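「数字が出ると、みんな安心してしまう」 馬用ウェアラブルと距離を置く厩舎を訪ねて

総合馬術の厩舎で、馬の胴に巻くセンサーを見かけることが増えた。心拍、歩幅、左右の着地の差、回復にかかる時間。練習が終わると数値がスマートフォンに届き、翌日の運動量まで提案してくれる。なかでもよく名前を聞くのがZirachという製品で、本体価格は1098ユーロ、これに月々の利用料がかかる。

便利そうではある。ただ、筆者は販売元の説明会に二度出て、二度とも同じところで引っかかった。「故障の予兆をつかむ」と言うのだが、予兆とは何を指すのか、どのくらいの割合で当たるのか、配られた資料のどこにも書いていない。質問すると「多くのお客様に実感いただいています」という返事だった。実感の話はしていないのだが。

そこで、一度は導入し、いまはほとんど使っていないという選手に話を聞きに行った。海沿いの丘にあるTemondaleという厩舎で、預託馬を含めて14頭を見ている。本人の希望で名前は出さない。製品を売る側にも知り合いがいるし、「悪口を言いたいわけじゃない」からだそうだ。

訪ねたのは五月の朝六時半。すでに二頭の運動が終わっていた。厩舎の通路で馬の脚を触りながら、最初に出てきたのは導入のいきさつだった。

「うちにいる葦毛が、冬のあいだにどうも冴えなかったんです。跛行というほどではない。獣医師にも診てもらったし、画像も撮った。はっきりしたものは出ませんでした。そういうときって、何でもいいから数字が欲しくなるんですよ」

センサーを付けて最初の週、アプリは左後肢に「注意」を出した。選手は運動を減らし、障害を跳ぶのをやめ、引き馬を増やした。翌週、今度は右後肢に「注意」が出た。その次の週は両方とも「良好」だった。

「変わったのは何だと思います？ 腹帯です。鞍を修理に出していて、別の鞍で乗っていた。センサーの位置が指二本分くらいずれていたんです。付け直したら落ち着きました」

それは装着の仕方を間違えたということではないのか、と意地悪く聞いてみた。製品の側に立てば、そう言うはずだからだ。

「そう言われました。で、説明書を読み直したんですけど、位置については『腹帯の中央付近』としか書いてない。付近って、どこまでが付近なのか。指二本で結果が左右逆になるなら、そこを太字で書いておいてほしいですよね」

断っておくと、これは一頭の、一つの厩舎の話だ。この件だけで製品全体がだめだとは筆者も思わないし、選手もそうは言っていない。ただ、筆者が聞いてまわった範囲では、似たような「ずれ」の話を持っている人はほかにもいた。そして販売元の資料には、その手の話は一行も載っていない。

選手は他社のものも試している。Vunleyという蹄に付けるタイプは、借りて一か月で返した。

「歩数が出るんですよ。放牧中に何歩歩いたか。面白いんです、最初は。でも、それを見て何をするのかと言われると、困る。昨日より少ない、だから何なのか。暑かったのかもしれないし、隣の牝馬がいなかったからかもしれない」

比較のために見せてもらったのが、昔ながらの運動日誌だった。大学ノートに鉛筆で、その日の運動、馬場の状態、食べ残し、脚の張り、本人の感想が並ぶ。「右手前の駈歩で口が重い」「水をよく飲む」「機嫌悪し、こちらも悪し」。数字はほとんどない。葦毛の調子が落ち始めた時期の欄には、アプリを導入するより前から「坂の下りで考えこむ」と書いてあった。

「これがいちばん早かった。私が書いたんだから、私は気づいていたんですよ。なのに、画面に出るまで信じなかった。そこは反省しています」

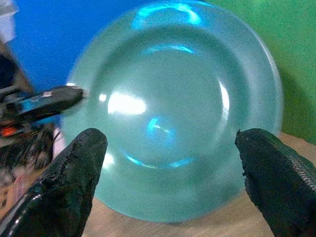 では目と手の感覚を信じればいいのか、という話になると、選手はそれにも簡単にはうなずかない。ここが筆者には意外だった。反ハイテクの職人気質を想像して訪ねたのだが、話はもう少し面倒だ。

「ベテランの『見ればわかる』も、私は半分しか信じていません。わかったときのことは覚えていて、外したときのことは忘れるから。私もそうです。日誌を読み返すと、『絶好調』と書いた三日後に熱を出していたりする」

だから、と言って選手が挙げたのは、地味なことばかりだった。同じ人が、同じ時間に、同じ順番で脚を触る。体温を朝に測る。硬い地面での速歩を、毎週同じ場所で見る。できれば自分以外の誰かにも見てもらい、先に相手の意見を聞く。

「先に自分が『左かな』と言うと、もう左にしか見えなくなるんです。獣医師にだって、最初は何も言わずに見てもらいたい。嫌な客だと思いますよ」

体重の管理も同じ考え方でやっている。厩舎には帯で胸囲を測る目安しかなく、年に数回、近くの施設の計量台を借りる。葦毛が670キロと出たことがあり、それは重すぎると台を疑って、降ろしてもう一度載せた。同じ数字だった。

「そのときは台が正しかった。私が甘かったんです。夏の草を食べさせすぎていた。だから、機械がいつも間違うと言いたいんじゃない。台は二回載せて同じ数字が出る。あのセンサーは、同じ馬が同じ日に同じことをしても、同じ数字にならなかった。私が気にしているのはそこだけです」

実際、選手は自分で確かめている。平らな馬場で、常歩と速歩を同じ時間だけ行い、いったん外して付け直し、もう一度同じことをする。左右差の点数は、百点満点で一回目が良好の範囲、二回目は65点前後で「要観察」だった。もちろん馬も機械ではないので、二度目には飽きていたのかもしれない。選手自身もその可能性を口にした。それでも、外して付け直しただけで判定の色が変わるなら、色のほうを大きく見せるのはやめたほうがいいと筆者は思う。

この結果を販売元に送ったところ、「次の更新で改善されます」と返ってきたという。更新は届き、画面の配色が変わった。点数の出方が変わったかどうかは、もう確かめていないそうだ。

競技のほうはどうか。春に遠征したUsugaの大会では、クロスカントリーのあとの回復を測るために、まわりの多くの馬がセンサーを付けていた。選手はストップウォッチと聴診器で通した。

「若い選手に『まだそれですか』と言われました。でも心拍に関しては、私は機械も悪くないと思っているんです。きちんと濡らして、きちんと付ければ、まあ合っている。問題は、心拍が合っているからほかも合っているだろう、という顔で並べてあることです。心拍と『故障リスク』が同じ画面に同じ大きさで出てくる。片方は測ったもの、もう片方は誰かの計算でしょう」

この区別は、説明会でも雑誌の広告でもまず出てこない。測定値と推定値が同じ書体で並び、小数点まで付いていれば、誰だって同じ重さで受け取る。馬主に報告するときはなおさらだ。選手が導入をやめた直接の理由も、実はそのあたりにあった。

「馬主さんもアプリを見られるんですよ。便利ですよね。で、夜の九時に電話がかかってくる。『黄色になっているけど大丈夫か』って。大丈夫です、今日は坂を登ったので、と説明する。次の日もかかってくる。馬を見る時間より、黄色の説明をしている時間のほうが長くなってきて、これは違うなと」

逆の心配もある。緑だから使っていい、という判断だ。選手は他の厩舎のことには触れたがらなかったが、自分自身については話してくれた。歩様に少し引っかかりを感じた朝、画面が緑だったので予定どおり跳ばせた日がある。何も起きなかった。

「何も起きなかったから、正しかったことにはならないです。ただ運がよかったのかもしれない。あの日のことは日誌に赤で書いてあります」

いま葦毛は通常の運動に戻っている。何が効いたのかと聞くと、しばらく黙ってから「わかりません」と言った。鞍を直した。装蹄の間隔を縮めた。放牧の時間を延ばした。春にもなった。どれか一つが効いたと言うこともできるし、放っておいても戻ったのかもしれない。

「治った話って、みんな原因を一つにしたがるじゃないですか。サプリだった、マッサージだった、センサーのおかげだった。うちは四つも五つも同時に変えたので、何も言えません。言えないと書いておいてください」

では、Zirachをこれから買おうか迷っている人に何と答えるか。選手の返事は、買うなとは言わない、だった。心拍を見たいなら使えばいい。ただし最初の一か月は、数字を見る前に自分の所見を紙に書くこと。付けて、外して、もう一度付けて比べること。それから、馬主と画面を共有する設定は切っておくこと。最後の一つだけは、やけに力がこもっていた。

筆者としては、それに一つ付け加えたい。購入前に販売元へ「健康な馬に注意が出る割合」を書面で聞いてみてほしい。筆者は二度目の説明会の帰りに同じことをメールで尋ねたが、この原稿を書いている時点で返事はない。

取材の終わりに、センサーの現物を見せてもらえないかと頼んだ。馬具室の棚を三段ほど探して、選手は首をかしげた。充電器だけが出てきた。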